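I have a blue T-shirt I've worn so much that my cousin Ona calls it my uniform. One night I started wondering where a T-shirt comes from before it gets to the store. I thought the answer was "a factory" and I could go to sleep. Nope! The answer starts with a plant, and it took me a whole weekend of reading to get to the end of it.

## It starts in a field

Most T-shirts are made of cotton, and cotton grows on bushes. First comes a flower, and when the petals drop off, a green pod stays behind. That pod is called a **boll** (say it like "bowl"). Inside are seeds, and growing out of the seeds are long, thin hairs. When the boll is ripe it dries and pops open, and all that white fluff puffs out.

Why would a plant bother making fluff? Scientists think it helped wild cotton seeds travel on wind or water. We just borrowed it for pajamas.
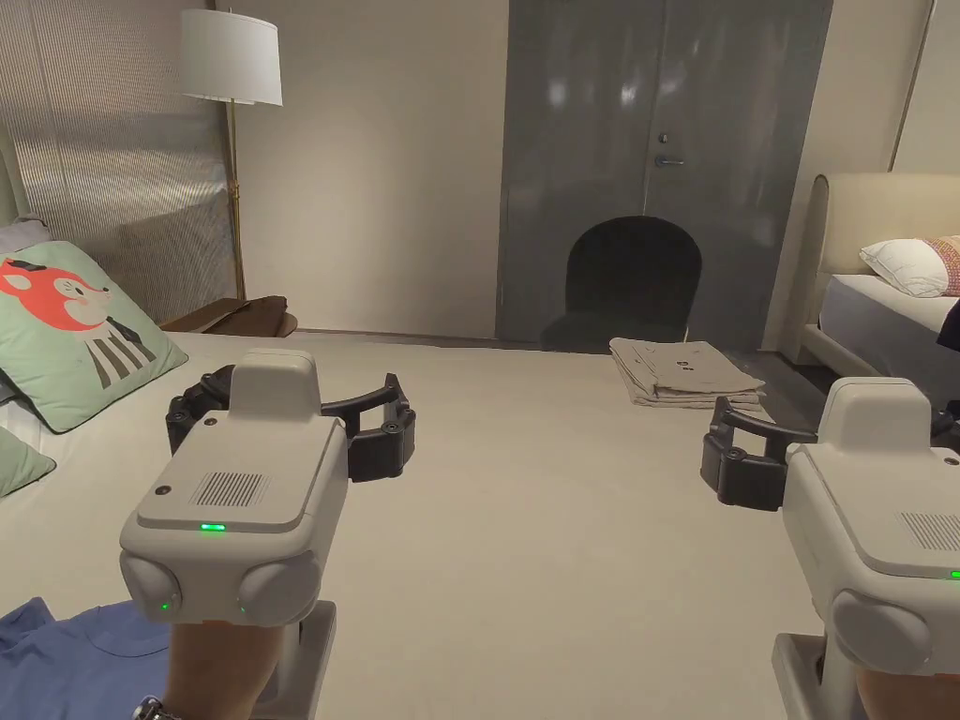 ## Getting the seeds out

If you ever get to hold a boll, try picking the seeds out with your fingers. They hang on like crazy! I timed myself with one that my neighbor Edgars Lill brought back from a trip, and it took me 137 seconds. A machine called a **gin** does the same job with little teeth that pull the fluff through slots too narrow for the seeds.

## Fluff into yarn

Next the fluff gets combed so all the hairs point the same way (this is called carding). Then it's pulled thin and twisted. The twist is the important part. Take a cotton ball, pull a bit out, and it comes apart right away. Now twist while you pull, and you've got string! Each little hair is grabbing the ones next to it.

## Yarn into cloth

Here's my favorite bit. Your jeans are **woven**, with threads going over and under each other like a basket. A T-shirt is **knitted**, so it's made of tiny loops hooked through other tiny loops.

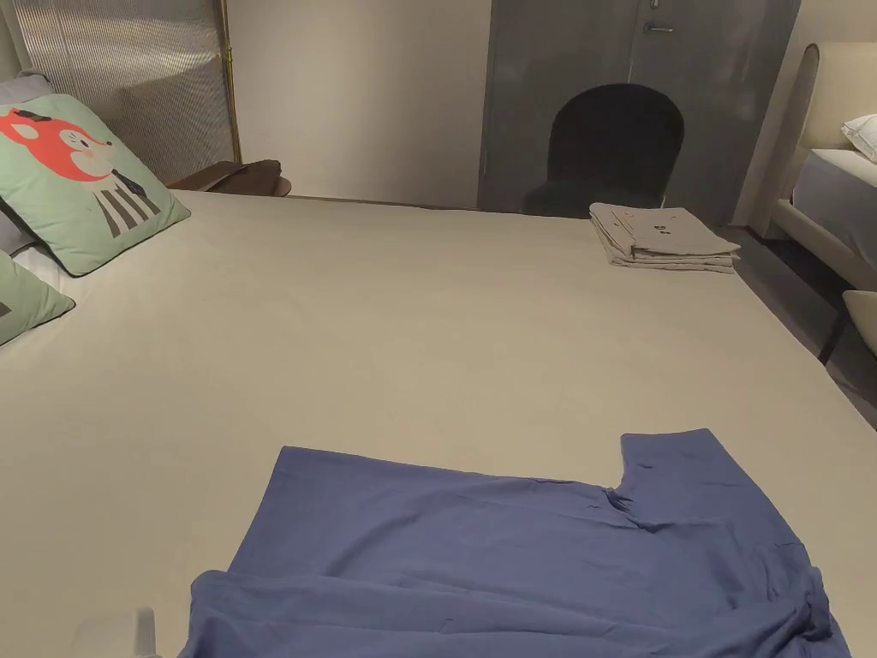 *A short-sleeved T-shirt, laid out on a bed.*

Loops can stretch and then spring back, and that's how your big head fits through the neck hole. Pull on a T-shirt sideways, then pull on the leg of your jeans. Feel the difference?

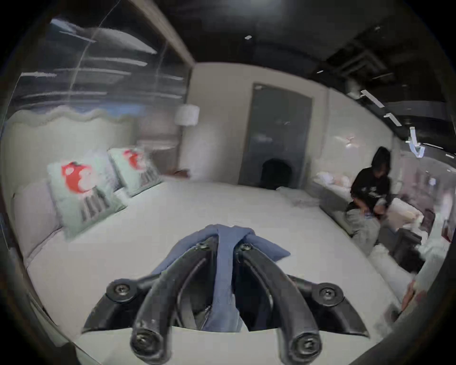 You can see the loops, too, if you have a magnifying glass. Look at the outside of a T-shirt and you'll find rows of little V shapes. Turn it inside out and the Vs become bumps. I tried counting the Vs across one sleeve and quit at 554, when my eyes went funny.

## Cutting and sewing

The cloth gets dyed, then cut into a front, a back, two sleeves, and a strip for the neck. Sewing machines join them up, and your shirt is ready to go get spaghetti on it.
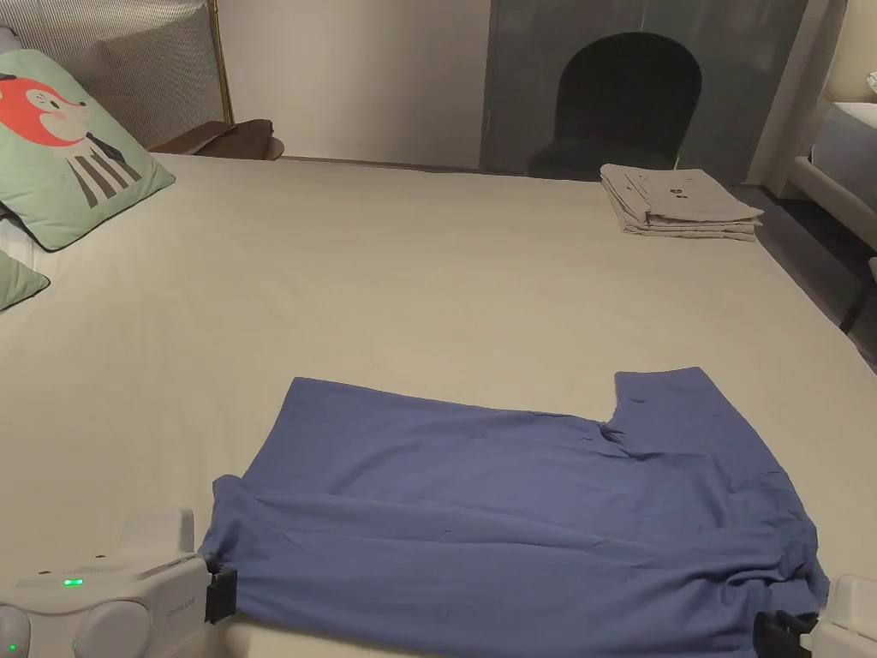 *By Ilze Sepp, 2/19/26*

One more thing to try before you go. Find the label inside your shirt and read what it says. Mine says 80 percent cotton, and the rest is polyester, a kind of plastic that gets squeezed out into threads. Now check your socks, and then your coat. I bet you'll find a fiber you've never heard of, and you can go look that one up next.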